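Re: [ritbridge-residents] Cleaning contract from July

Irfan Kiani wrote:
> Sandhu have quoted 1362 a year for both stairwells. Keltirik
> wanted almost 2000. I think we should sign.

Irfan, I'd hold off. We heard the same sort of thing about Kastby, and they stopped doing the top landing within a month. Does 1362 include the bin store? The last quote didn't, and we ended up paying 225 on top.

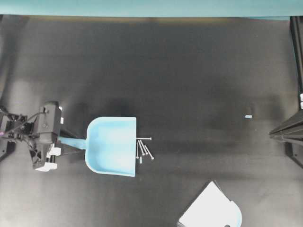

I'd also like to see how often they come, in writing. "Regular" could mean anything - Kastby's did. If they won't put it on paper, I'm voting no.

Maureen, flat 6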